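Journals > Household Materials Review > Articles > Section 4

Abstract Introduction Methods Results Discussion References

4. Surface condition and cleaning practice in rented kitchens

4.1 Scope of the survey

The household survey was carried out in Drusamari and Trerska between November and the end of the heating season. Tenants received a printed form with 19 items on worktop material, age of the worktop, cleaning products in use, and the kinds of food prepared directly on the surface. A total of 2243 forms were returned in usable condition. Forms that left the material item blank were kept in the cleaning analysis but dropped from all comparisons between materials.

Tenants often did not know what their worktop was made of. The form therefore asked them to match the surface against a printed card of samples. Natural granite and speckled composite were hard to tell apart on the card, and the two were merged into a single class, "speckled stone," before analysis. This decision follows Fakhoury's earlier work in Wavdale, where the same confusion was found during home visits.

4.2 Reported staining

Staining was reported less often for speckled stone than for plain light surfaces of any material. We do not take this as evidence that speckled stone resists stains. A mark left by tea or oil on a plain white surface is easy to see from a standing position, while the same mark on a mottled brown and cream surface may go unreported for the whole tenancy. Inspection reports from the letting agency Shboul support this reading: inspectors who wiped and lit the surface at a low angle recorded marks in many kitchens where the tenant had reported none.

The effect was strongest near the sink and weakest near the stove, where heat marks change the gloss of the sealer and can be seen on any color. Worktop age had a smaller effect than expected. Surfaces resealed during the current tenancy were too few to be treated as a separate group.

4.3 Acidic foods and the use of boards

Citrus juice and vinegar attack the calcite present in some stones sold as granite, and they dull certain sealers. The form asked whether acidic fruit was cut on a board, on a plate, or directly on the worktop (Figure 3). Most tenants with speckled stone reported using a board, but the answers to a later item on wiping habits suggest that juice reaches the stone in many of these homes all the same. Boards without a rim or groove let liquid run off, and a board left in one place traps liquid underneath. 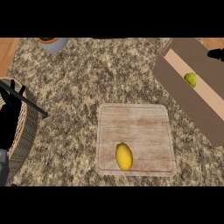
Figure 3. Speckled stone worktop with cutting board and fruit, top view (rendered).

Cleaning products were grouped by label into neutral, alkaline, and acidic. Acidic products, mostly descalers bought for the faucet, were used on the worktop by a minority of tenants in both towns. In Trerska, where the water is hard, this minority was larger. Few of these tenants had received any written advice on stone care from the landlord, and those who had received it were no less likely to use a descaler – a result that held after adjustment for length of tenancy.

4.4 Limits

The survey relies on self-report, and the merged material class hides differences in porosity that a laboratory test would show. Some 4000 forms were sent out, so the return rate is fair for a postal survey but leaves room for bias toward tenants who cook often. Homes with shared kitchens were excluded. A repeat of the low-angle inspection on a random subset of the sample, using the lighting procedure set out by Majali, is planned for the next heating season.

Related articles
Majali, M. – Low-angle lighting in the inspection of domestic surfaces
Fakhoury, H. – Material recognition by tenants: home visits in Wavdale
Sealer wear near sinks and stoves
Hard water and descaler use in rented homes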